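Neldale to hold second computer collection day

Residents of Neldale can hand in old desktop computers free of charge on 16th January, the town council has confirmed.

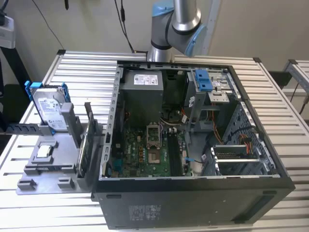 Drop-off opens at 10 at the former Fragkou warehouse. Laptops and printers will be taken too, but television sets will not. The limit is 2 items per household.

"Please remove your own files first," said Eirini Kalogeropoulos, who runs the town's waste office. The first collection was held in June.
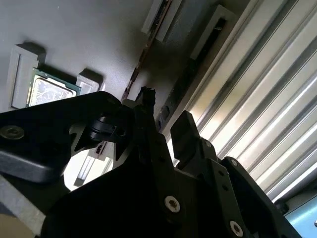
Black plates and fingers joined by screws, seen up close.

Residents who cannot travel may book a pickup by phone.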